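Print this page | E-mail this page

Ercombe Community Games Store
Equipment Guide, Section 3: Setting up the drinks sorting table
Updated 2026-07-14 by Brenda Bloxham

Welcome to my favourite section of the whole guide! The sorting table is the busiest thing we put out on open days, and it needs very little: a foam mat, a shallow tray or two, and a handful of drinks cans. Children love it, grown-ups get surprisingly competitive over it, and it packs away into one crate. Read this through once before your first session and after that the steps should be all you need.

3.1 What is in the crate

Foam puzzle mat tiles, light blue
Shallow rectangular trays, dark green
Tall slim cans in mixed colours, unopened
Two cotton cloths
A pack of picture cards showing the layouts
The sand timer (in its own sock, please keep it there)

The cans come out of the general drinks stock and are topped up each November by Leen Majali, who keeps a lovely eye out for good bright colours. If you find a can that is dented, sticky or bulging, take it out of the set and put it in the returns box by the sink.

3.2 Laying the mat

1. Wipe the table down and let it dry. The foam slides on a damp surface.

2. Lay the first tile with the textured side up. The smooth side looks smarter but the cans skate about on it.

3. Offer up the second tile so that the teeth sit over the gaps, then press along the join with the heel of your hand, starting at one end and working along. You will feel each tooth pop in (very satisfying!).

4. Run your palm across the seam. It should be flat. A faint line is fine and you can ignore it, but if there is a ridge, lift the tile and press it in again.

5. Leave the outer teeth as they are. We did have straight edging strips once, and Terence Horrocks still asks after them, but the mat works perfectly well without.

Note: Tiles left in a hot car will curl. Lay them upside down under the trays overnight and they usually come good.

Caution: Foam marks easily. Do not drag the crate across it, and never use the mat as a cutting board.

3.3 Placing the tray and cans

6. Put a tray straight on to the mat, near the middle, with clear foam all round it. There is no need for a cloth underneath, as the foam grips the base nicely.

7. Stand the cans upright with the lids uppermost. Keep them on the foam to begin with, so that the tray starts empty and everyone can see what has to go in it.

8. Try to get a real contrast between neighbours. A lime-green and yellow can next to a dark maroon or purple one is a splendid pairing, because even the youngest players can tell them apart from the far side of the room.

9. Check that each can stands true. Give it a gentle nudge at the top; it should rock and settle. 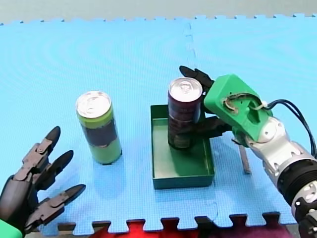

10. Choose a picture card and prop it where all the players can see it. The starter cards ask for a single can in the tray and the rest left out on the mat. The harder ones give a place for each can, and that is when people start leaning in.

11. Turn the timer and off you go. Players move one can at a time and must set it down fully before reaching for the next.

Tall slim cans are trickier than the short fat sort, and that is half the fun. They have a narrow base for their height, so a can brought in at an angle will catch the tray wall and topple. Show new players how to lift well clear of the wall, come in over the tray and lower straight down. Once they have the knack they speed up wonderfully! Keith Dobson's record for the full set of starter cards is 37 seconds, and he would be delighted if somebody beat it.

Caution: These are full, sealed drinks. Keep fingers away from the pull tabs. If a can is dropped on the floor, put it aside for the rest of the session and leave it unopened.

3.4 Variations to try

Eyes shut. One player handles the cans while a partner gives directions. Keep the cans well apart for this.

Back of the tray. Every can must finish towards the back of the tray, still upright, without touching the one beside it. This is much harder than it sounds, and my own favourite.

The Bramwell swap. Brought to us by our friends at the Bramwell club. Two players work from opposite sides, each with a tray. On the call of "swap", they exchange trays and carry on with whatever the other one has left them. Expect shrieking.

Karnora rules. No speaking at all, and the card is turned face down after ten seconds.

Please write any new variations on the blank cards at the back of the pack. We have had some crackers this year.

3.5 Packing away

12. Take the cans off the mat first and stand them in the crate, lids up.

13. Wipe the trays inside and out. Dust gathers in the corners where the walls meet the base, so wrap a finger in the cloth and run it round.

14. Unlock the mat by lifting one tile upwards at the seam. Please do not pull the tiles apart sideways! The teeth stretch, and after that they never hold as well.

15. Stack the tiles textured side to textured side and slide them down the side of the crate.

16. Put the timer back in its sock.

3.6 If something goes wrong

The mat creeps across the table. The table is damp or dusty. Lift the mat, dry both surfaces and lay it again.

The cans wobble on the foam. Look for a crumb or a bit of grit underneath, or move the can off the seam.

A tooth has torn. Turn the tile so that the damaged side faces outwards. Spare tiles come from Zistudine, ordered through Keith Mellor, and take about 3 weeks to arrive.

A can has leaked. Clear everything off, rinse the tiles in lukewarm water and stand them on edge to dry. Do not put them on a radiator.

Section 4 covers the beanbag lanes.

Contact: Keith Mellor, Equipment Desk | © Ercombe Community Games Store | Back to top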